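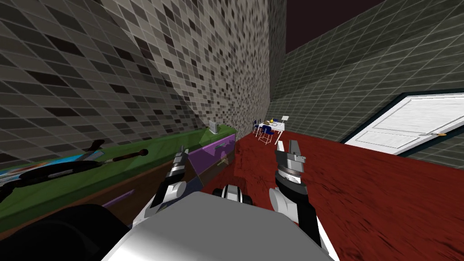
Figure 1. Rendered view of a tiled room with two robot arms and a green-topped counter.

4. Arrival and Seating at the Zurnville Final

The Masri Cup volleyball final was moved from Hotilton to Zurnville in February, after the schedule had already been printed. The Comia Arena is the smaller of the two halls. It has one main entrance on the parking lot side and a second door that opens only for teams and officials. Spectators with paper tickets and spectators with phone tickets used the same line.

We worked from the gate scans, which record the minute of entry and the seating block but no personal details. The hall had 792 numbered seats on sale, and 700 tickets were scanned before the first serve. A further 20 were scanned during the first set. We left out staff passes and the players' family passes, as these were checked by hand and no time was written down.

Most people came late. The doors opened 105 minutes before the first serve, but the line stayed short until the teams came out to warm up. From then on it reached back to the parking lot and stayed there through the anthem. The upper blocks filled last. People seated there had to cross the lobby against those coming back from the food stand, and the stairs on the east side were used very little even though they were open.

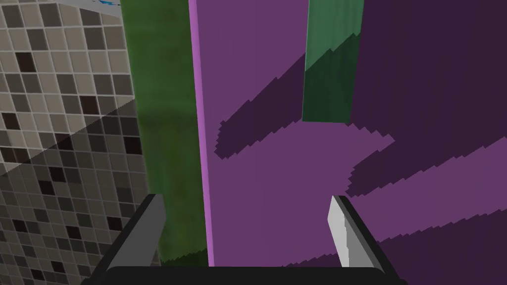
4.1 Comments from Spectators

After the match we asked people leaving the hall what they thought of the entry process. Their answers were written down in short form and sorted by seating block. Complaints about the line came mainly from the upper blocks. People in the lower blocks talked more about the sound system and the price of parking. Several who had traveled from Hotilton said the change of venue had reached them through their club and that the ticket still showed the old address.

We take this to mean that the late rush was partly a problem of information. A person who does not know the hall will tend to look for parking first and the entrance second.

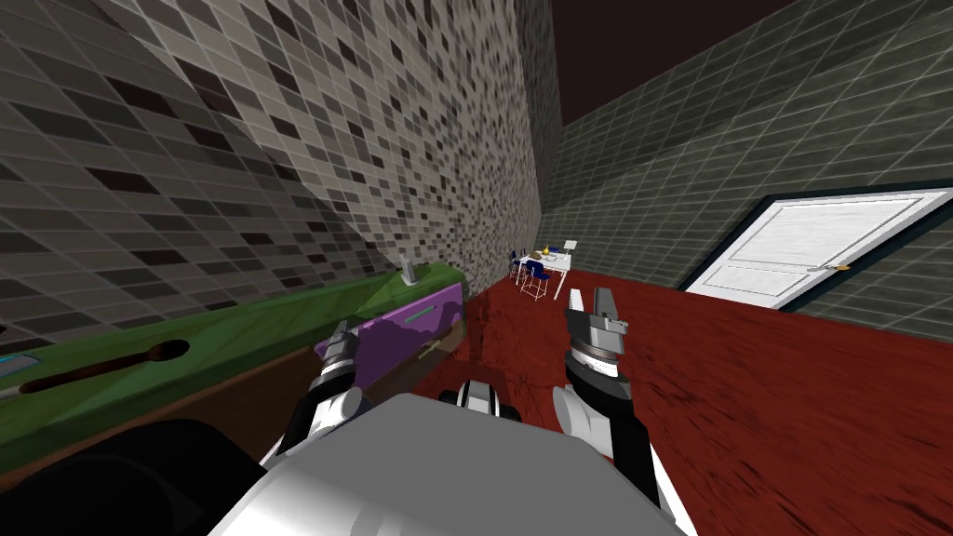
Yara Sleiman reads the same data differently. In her view the warm-up is simply what people come in for, and a corrected address on the ticket would have changed very little. She would open the second door to the public for the last half hour and leave the rest as it is.

Her point has some support in the scans. Ticket holders with Zurnville postal codes, who can be expected to know the building, came through the gate only slightly earlier than the others. Postal codes were available for phone tickets only, so the comparison leaves out the older part of the crowd.
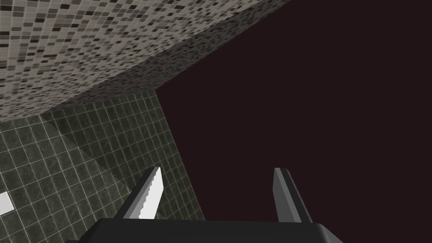 The second door raises a question of its own. It leads into the corridor outside the locker rooms, and league rules ask for that corridor to be kept clear until both teams are on the court. A rope line along the wall would meet the rule, though it would narrow the way to the first aid room. The arena has agreed to try this at a league match before it is used at a final.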